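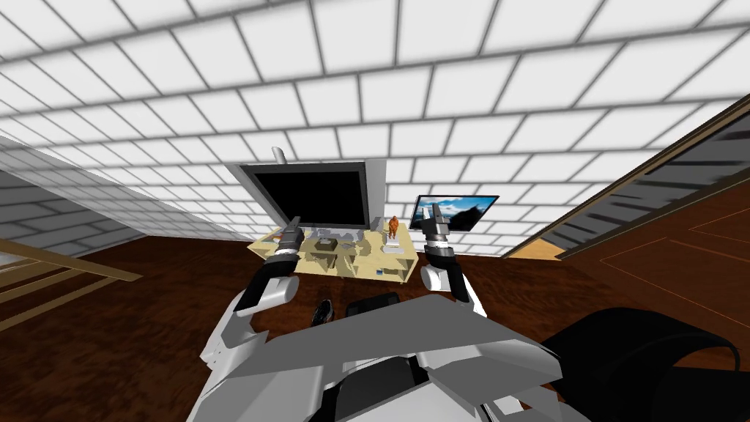 Sim, desk room, both arms forward and grippers in front of the desk.

November 16, 2019. Kellholm, back bench.

Worked on the reach pose for the desk room. Dulce's room file loads without complaint now. The missing ceiling was a flipped normal on one plane, and she fixed it before I got in. I left her desk, monitor and orange figurine where she put them. The black shoe-like thing on the floor in front of the desk can stay too until we start moving the base. When we do, it needs a proper collision shape, as at the moment the base drives straight through it.

Arm model is the Gumden description, version from last week, with Mathias's new wrist offsets merged in. The offsets matter more than I expected. With the old numbers the left gripper ended up low and poked into the desktop on any reach past the front edge. With the new ones it stops clear. Right side was fine both ways, so I think the old left offset had a sign wrong. I didn't chase it. Old file is kept in the archive folder if anyone wants to look.

Left and right still don't match in the rest pose. The right gripper sits a bit higher than the left. I copied the joint targets across by hand and probably mirrored the shoulder but not the elbow. To do: write the mirror as a function and stop typing it in.

Reach test, left arm. Targets spread over a box above the desktop, planner on default settings, seed fixed. 3,000 targets requested, 2,245 solved. Failures bunch up in the back corners behind the monitor, where we have no reason to reach anyway. What bothers me is a smaller group near the front edge that ought to be easy. I replayed several and in each the elbow comes up against the torso cover. The collision mesh for the cover is a fat box left over from when we had no CAD. Zofia has a better one from her panel drawings and will put it in the shared folder.

Then I turned the left arm out toward the tiled wall to check the wrist camera on its own.
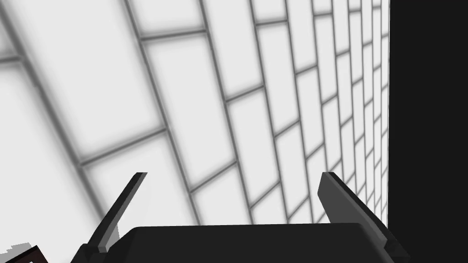
The mount position is good enough to leave alone. I get the palm and both fingers with the gripper open, and enough room between them to see what we'd be closing on. Khrystyna-Mariia wanted the camera pitched up more so the palm takes less of the view. I tried it at two steeper angles and lost the base of the fingers both times, so I put it back. She may want to argue, and the config has all three angles in it, commented out except the current one.

The tile wall turned out to be handy for the lens check. Straight grout lines should bow by a known amount with our distortion setting, so I drew the expected curve over a saved view and compared. Close in the middle, off toward the sides. I think the sim applies the distortion before the crop and our code assumes after. Will ask Anayeli, who wrote the crop.

Also a solid black area down the right side of the wrist view, top to bottom. I don't know yet what it is. Candidates:

- the wrist housing, if the camera sits too far inside it
- the end of the wall, with nothing modeled past it
- clipping plane set wrong

Easy to separate: hide the housing, run again, then move the near plane. Ran out of time for it.

Timing, desk room on the Elta machine: 34 ms per step with both arms and all cameras on. That's slower than I'd like, but it runs. Turning off shadows on the small desk items made no difference I could measure. Textures on the ceiling and wall are probably larger than they need to be. Dulce can halve them if she has a minute.

Hardware side, short. The Ginting drivers for the real left arm are mounted and powered but not wired to the joints. Mathias has the crimp tool at home. Please bring it back. Nothing on the real arm moves until the limits from the sim config are copied over and a second person has read them.

Next:

1. Zofia's torso mesh in, rerun the reach test with the same seed.
2. Mirror function, then fix the rest pose.
3. Find the black area.
4. Crop order with Anayeli.
5. Same reach test for the right arm.

Room file and config are saved as desk_room_2. Don't overwrite the first one, the old test script still points at it.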